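October is project month at my desk, and I finally got into the thing I've been putting off since summer: the control board out of the old Prilico unit. I love boards like this! Big parts and small ones packed in close together, some so tiny you almost need a microscope to tell them apart.

I went for the wiring first. Loose leads make me nervous, so I like to get them sorted before anything else — which end has the plug, what color goes where, which connector it might belong to.
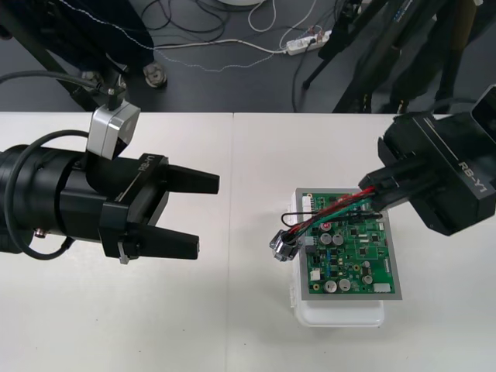

My notebook from the last one I did (a Stomel, years ago) says to label every lead before you touch it, and wow, am I glad I wrote that down. I used up 27 little paper flags and two pens. The whole evening cost me four dollars, and that was mostly the flags from Benavides, the hardware store down the hill.

Then comes my favorite part, getting a good look at the component side. I can spend 30 minutes just following things across a board and guessing what they do — the capacitors, the connectors, all of it. It's like reading a street map of a town you've never been to!
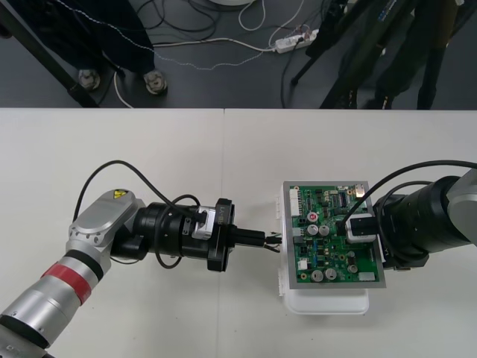 The green board in its gray border, with the white box behind it.

Next up is the Kondari manual, if I can find a copy with the wiring page still in it. If you've got one in a drawer somewhere, please write to me!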